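Les claquettes en mousse, je n'y crois toujours pas

On m'avait promis le nuage. « Tu verras, tu ne remettras plus jamais autre chose à la maison », disait Leilani Zamora en octobre. J'ai cédé, j'ai pris les crème, bien lisses, bien gonflées. Il paraît que c'est bon pour le dos. Je demande à voir.

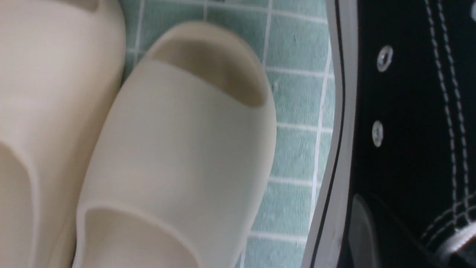 Les crème, à côté d'une montante en toile noire.

Ce qui m'agace, c'est le volume. Une basket, ça se range. Une claquette de ce gabarit prend la place de deux chaussures normales et se cale de travers contre sa voisine. Et la couleur ! Qui achète du crème pour marcher par terre ?

Le blog Calloway jure qu'il suffit de tout aligner, pointes vers le meuble, pour que l'entrée « respire ». J'ai lu les 168 commentaires, tous ravis. Bon.
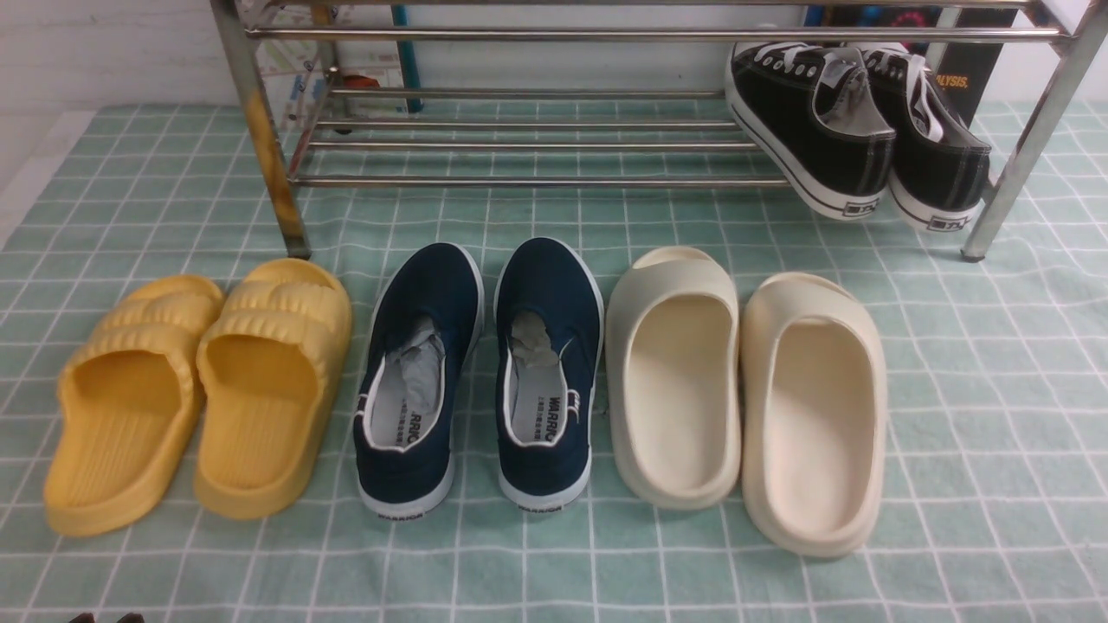 Lorelport, dimanche 30 décembre 2018

Alignées, donc. Les jaunes à gauche, avec leurs gros boudins sur le dessus, les WARRIOR bleu marine au milieu, encore bourrées de papier, les crème à droite. C'est joli, je veux bien l'admettre. Mais l'étagère en inox est juste derrière, et pour l'atteindre il faut enjamber la rangée. Je donne 4 jours à ce système.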